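Onik: Collecting Walking Demonstrations in Simulation
Progress report, data collection group
Prepared by Cillian Dolan

3.2 Collection procedure

Training examples for the navigation policy were recorded in the Lelov house model, on the upper level that joins the kitchen and the stairwell. An operator steered the simulated humanoid with a gamepad. Each run began at a random start pose and ended when the robot reached its goal or the operator stopped it. Joint states, velocity commands and rendered views were logged together.

We planned 35 runs and kept 20. Most of the rejected runs had gaps in the command log, caused by a buffer that filled up when rendering fell behind. The buffer was enlarged in March and the fault has not come back.

3.3 Labeling

Kept runs were split into segments of 14 seconds or less and tagged by hand as open floor, near railing or near furniture. Near-railing segments are underrepresented. Operators tended to stay well away from the stairwell, so the policy has few examples of turning close to the bars. A second set of start poses beside the railing is being prepared.

The views looking down at the carpet had to be kept at full resolution. Downsampling blurred the feet of the balusters into the floor, and two taggers then disagreed on the segment label.

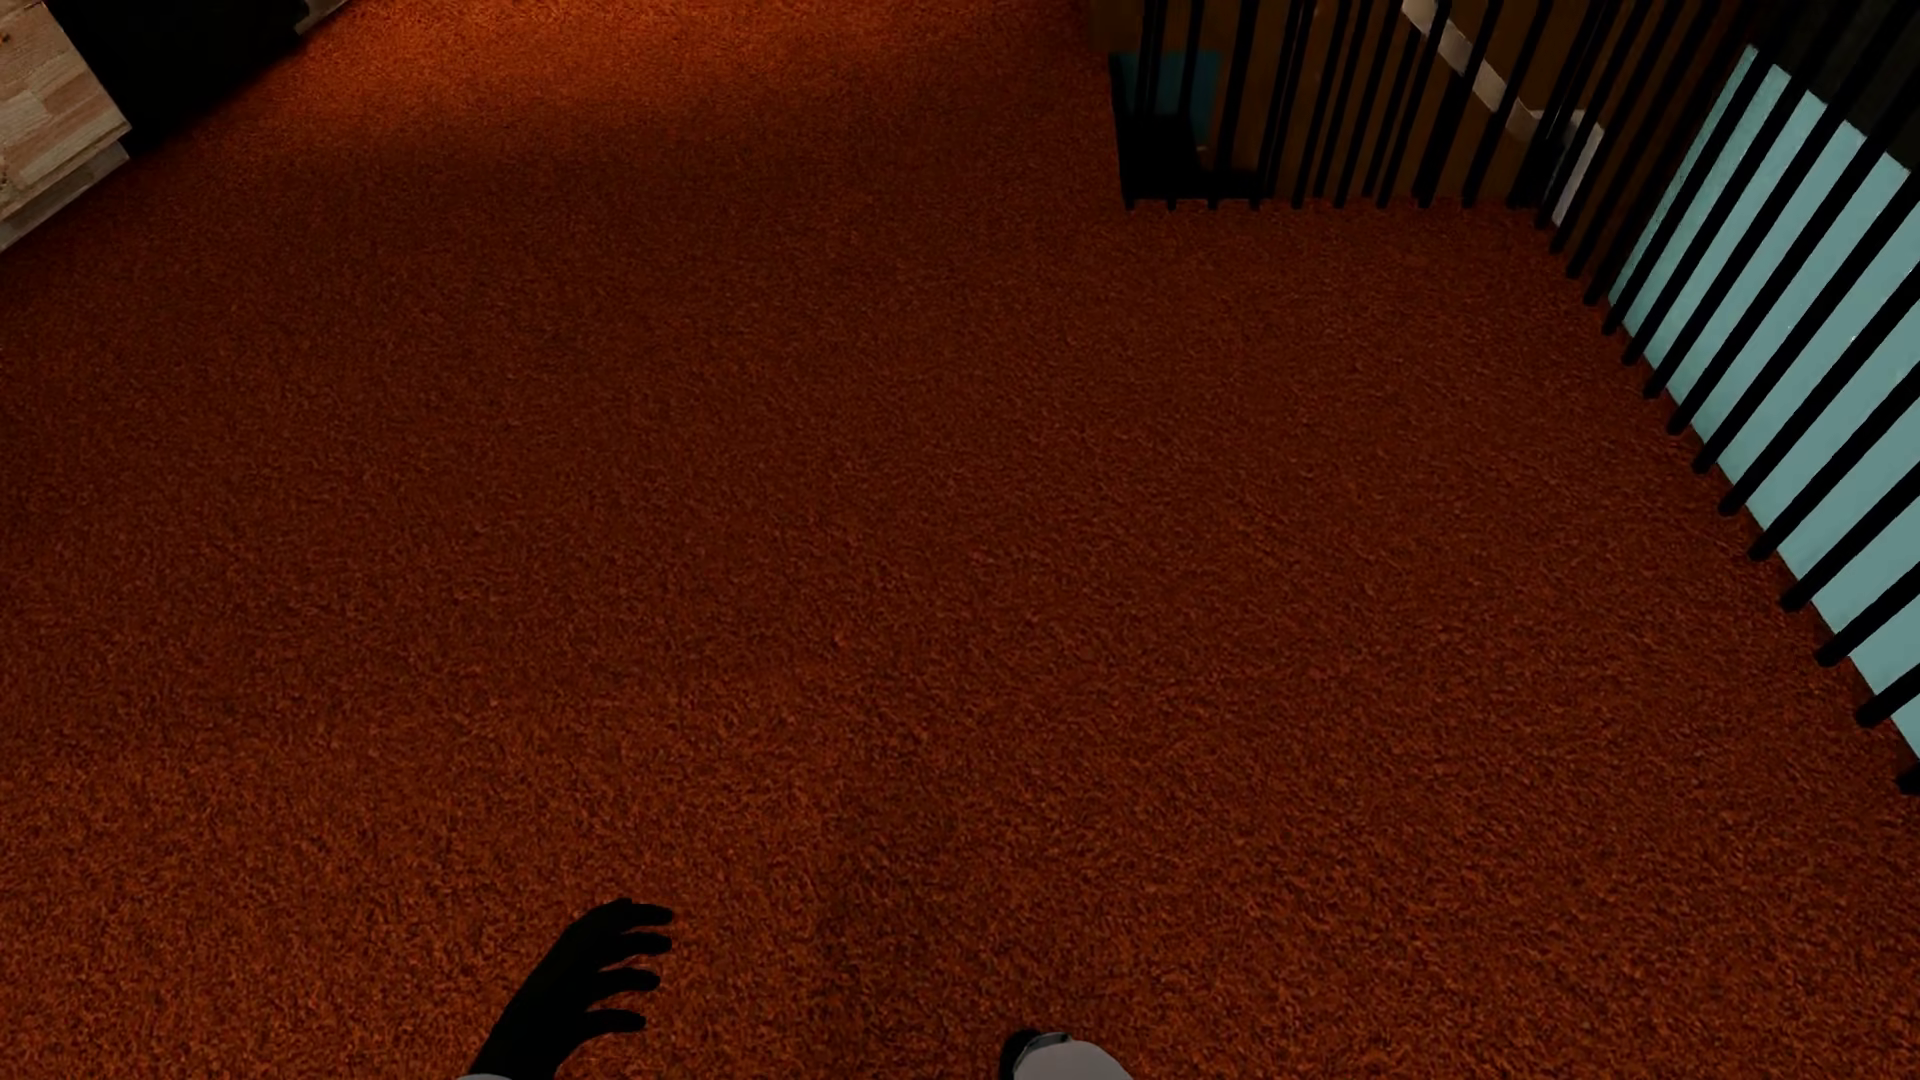
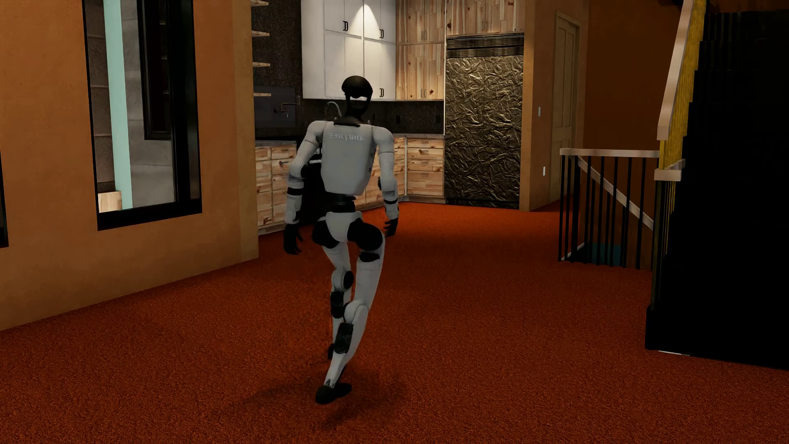
Figure 4. Rendered views from the house model: floor and railing from above (first), humanoid in mid-stride near the kitchen (second).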